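Leave the Wrong Notes In

I have been listening to the new reissue of the Orkimov sessions for most of October, and I would like to lodge a complaint about how good it sounds.

The original LP came out on Novine in a pressing of 200, most of which seem to have spent their lives under beer glasses. My own copy has a click on side two that arrives every turn for the length of the bass solo, slightly behind the beat, like a drummer who has been told off. I know that solo only with the click. When the reissue came through the door, cleaned up and remastered and spread over two heavy discs at 45 revs, I put side two on first, and the click was gone. So was the cough before the ballad, the door in the quiet bit of the ballad, and the moment at the end of the fast one when the pianist plainly says a word that is the same in every language.

I accept that I can't reasonably ask for my own scratch back. The cough is another matter. The cough was on the tape. Somebody sat in a room with expensive headphones and decided that I should be spared it.

The argument for this sort of cleaning is always that it brings us closer to the music, as if the music were a fossil and the room it was played in were so much mud. I can see how that works for a string quartet, where the notes were settled long before anyone took a coat off. Jazz records are a different trade. A group of people turned up at a particular hour, some of them fed, and made decisions at speed. The door opening in the ballad is a fact about the ballad. You can hear the saxophonist hold his note a shade longer while he waits for it to close, and now that the door has been removed he just seems to be holding a note for too long. They have tidied away the reason and kept the consequence.

Then there are the extra takes. The original album had six tunes and was over in 36 minutes, a length I would defend in court. The reissue gives us the six tunes, followed by 8 alternates, among them three goes at the opener that break down before the theme is finished. I am aware that I have just demanded every cough and door in the building, and that complaining about false starts may look a bit rich. But a cough in the middle of a finished performance belongs to the performance. A false start at the end of a side belongs in a drawer. The band heard it, groaned, and started again, and I think we might trust them on that, as they were there.

My worst experience in this line was with the Szczepańska trio box, which puts all the takes of each tune one after the other, in the order they were played. It is scholarly, it is honest, and it is like being told a joke by a man who keeps remembering that it was a Tuesday uncle and not a Wednesday one. By the fifth run at the same blues I had stopped listening and begun to audit.

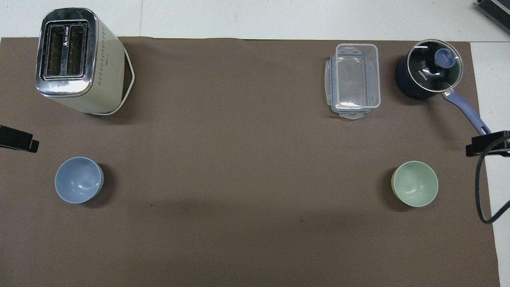

And what you lose, when you audit, is the running order. People used to think hard about what came after what. The Tuden label, in its short and badly managed heyday, would put the strangest piece third on the first side, by which time you had sat down and couldn't be bothered to get up and lift the needle. I learned to like free improvisation entirely through laziness. A streaming service would have let me skip it, and I would have gone on for years believing that I only cared for ballads.

What I want from a reissue, then, is quite modest. Transfer the tape properly. Print the sleeve notes large enough to be read by the people old enough to buy the thing. Keep the tunes in the order they first came in, and if there has to be a second disc, let it be a real second disc that I can lose behind the sofa. And leave the room alone, with its pipes and its shoes and its awkward door.

I have kept both copies, naturally. The new one is the one I lend to people. It is a lovely object, the bass sounds as wide as a wardrobe, and everyone gives it back saying how clean it is. The old one stays by the turntable, and I still nod along to the click.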